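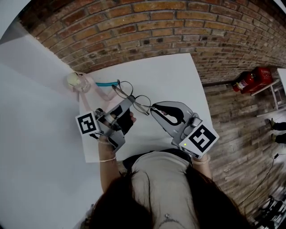 The Reading Hour

The letter from Granitz came in May, and Driss Lamrani read it standing up in the corridor outside the staff canteen. It was one page. From the first of next month, all line supervisors at the Likdale site would complete a written shift report in full sentences. The old tick sheets would be withdrawn. Any supervisor who wanted help could put their name down for a class, paid for by the company, held in the training room between four and five.

Driss had been a supervisor for seven years. He folded the letter and put it in his back pocket.

"What does it say?" asked Said Belkadi, who had the same letter in his hand.

"You can read it."

"I can read it. I'm asking what it says."

"It says they want an essay every night."

Said laughed and went in for his tea. Driss stayed where he was for a minute. He could read well enough. He read the safety notices and the football and, slowly, the letters from his daughter's school. It was the other direction that gave him trouble. When he had to write, the words he used all day went somewhere he couldn't follow. For seven years he had ticked boxes and, where it said Comments, he had put OK.

He did not put his name down. He told his wife that evening that there was a new form, and she said there was always a new form.

The first report was due at the end of a late shift. Line two had stopped twice with a worn belt, and a pallet of Windedex cartons had gone out with the wrong labels and been fetched back from the gate. Driss sat in the glass office with the door shut. There was a box on the screen with nothing in it. Under the box it said Minimum 90 words.

He typed, The belt. He deleted it. He typed, Tonight the belt, and looked at that for some time.

At ten past ten Mohcine Zaki knocked on the glass. Mohcine was nineteen and had been on the line since the winter. He wanted to know if he could leave his locker key in the office.

"Leave it there," Driss said. Then he said, "You did your exams, didn't you?"

"Some of them."

"English?"

"Got a five."

"Is that good?"

"It's all right. My mum was pleased."

Driss turned the screen towards him. "I've hurt my wrist," he said. "I'll say it and you type it."

Mohcine looked at the wrist and sat down. Driss told him about the belt and the pallet, and Mohcine typed it in with two fingers, quite fast. It came to 112 words. They went out to the car park together and Driss gave him a lift as far as the bridge.

It went on like that for three weeks. Driss's wrist stayed bad. Mohcine came in at the end of every late shift and typed, and got his lift, and neither of them talked about it. Sometimes Mohcine would stop and say, "Do you want 'faulty' or 'broken'?" and Driss would think about it. He found he had opinions. A belt that was worn was not broken. A man who was late because of the bus should not be put down as absent.

Then the reports came back.

Nomvula Oosthuizen ran the class, and she had been asked to go through everybody's reports and send a few lines on each. She was a tall woman with a cold that never seemed to clear up, and she had taught in a secondary school before she came to Granitz. She stopped Driss by the vending machine.

"Yours are good," she said. "They're the only ones I read to the end."

"Thank you."

"The bit about the new starter who was frightened of the wrapping machine. You said he stood near it as if it was someone's dog. I've read that out to the class. I hope you don't mind."

"No," Driss said.

"I wondered if you'd come and talk to them. Half of them think they've got nothing to say. You could tell them how you go about it."

He said he would look at the rota. He went back to the floor and checked the labels on line one, which did not need checking.

That night he told Mohcine to go straight home.

"How's your wrist?" Mohcine said.

"Better."

"Do you want me to wait?"

"No. You get off."

He sat down in the glass office at ten and was still there at ten to eleven. He wrote about a spill by door four. He wrote that it was clened up. He knew the word was wrong but not where. He took it out and wrote moped, and that looked like a motorbike. In the end he had 24 words and the box would not let him send them. He printed the page, folded it and put it in his back pocket, where the letter had been.

The training room had a long table and a whiteboard with someone's sums on it. Six people were there when he came in the next afternoon, and one of them was Said.

"You never said you came here," Driss said.

"You never asked."

Next to Said was Mohammed-Awal Aidoo from the loading bay, who had been at Likdale longer than anyone and who had once shouted at Driss for a whole tea break over a forklift. He had a pencil behind each ear and a child's exercise book with El Ouafi Stationers printed on the cover. He moved his chair along to make room.

"This is Driss," Nomvula said. "He's going to tell us how he writes his reports."

Driss stayed on his feet. He had thought, on the bus, of several things he could say. He had thought of the wrist. He took the paper out of his pocket and opened it on the table.

"This is the one I wrote," he said. "It's the only one. The others I said out loud and a lad typed them."

Nomvula put on her glasses and read it. It did not take her long.

"Who said the thing about the dog?" she asked.

"I did."

"In those words?"

"Yes."

"Right," she said. She blew her nose. "Well, you'd better sit down."

Mohammed-Awal leaned over and looked at the page. "Cleaned has an A in it," he said. "I only learned that last week. I was putting two Es."

They did half an hour on describing a fault. Nomvula had them tell it to the person beside them first, and then write down what they had just said, before it got cold. Driss told Said about the spill. Said told Driss about a roller door that came down on its own. Then everyone wrote. Driss got five lines. Two of them were crossed out, and when he counted up the rest he had 61 words, and he could read all of them.

At five the others put their chairs back. Driss asked whether the company would have to know about the typing.

"I'll have to say the reports weren't all your own hand," Nomvula said. "I can't say otherwise now you've told me."

"No."

"They might be funny about it. They might not. There are around 250 people on this site, and I doubt you're the only one with a bad wrist."

He had not told her about the wrist. He supposed Mohcine had, or that it was what everybody said.

They were a bit funny about it. He had a meeting with a man from head office who used the word integrity, and a note went on his file -- he was shown it and asked to sign that he had read it. He read it twice. There was a word missing in the second line and he pointed it out, and the man wrote it in by hand and they both put their initials next to it.

The reports he wrote after that were shorter. Some nights he had to put in the weather to get to the end of the box. Mohcine still came by with his locker key, and still got his lift to the bridge, and if Driss was not finished he sat on the spare chair and waited.

"Worn or broken?" he said once, not looking up from his phone.

"Worn," said Driss, and typed it.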